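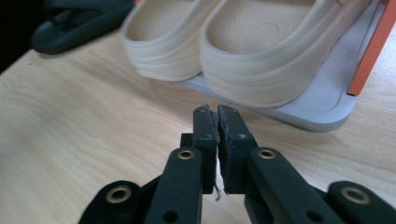
*2 min read · 5 replies*

## Felted slipper soles: latex or suede?

**erosser**
Making house slippers for a tiled hallway. Undecided between brushed-on latex and stitched suede. The cream pair at the top is the look I'm after. Uppers will be wool felt, wet felted over a resist, then fulled down by 31 per cent. Any wear figures?

**Dundero**
Suede. Latex goes yellow and picks up grit. My last latex pair was bald at the heel by June.

**fuson_felt**
Disagree. Two thin coats, a full day between them, and the first one worked into the fibre with a stiff brush. Most failures I see are one thick coat over felt that wasn't fulled hard enough. Mine have done 400 days on slate.

**Dundero**
Slate isn't glazed tile. Glazed tile with a film of dust on it is the worst case for latex.

**erosser**
It is glazed. How are you fixing the suede? Glue only, or stitched?

**Dundero**
Stitched. Waxed linen, holes punched first, 2 mm in from the edge. Glue stiffens the felt and the sole stops bending at the ball of the foot.

**mollov**
Check the size before you cut any soles. A 29 cm template gave me a sole that overhung at the toe, as the felt kept shrinking after the first wash. Wash, dry on the last, then trace.

**fuson_felt**
Agree with mollov on tracing last. Still say latex.

**erosser**
Going with suede on one and latex on the other. Same felt, same hallway. Will post wear at the heel when there is some.

— Elis Rosser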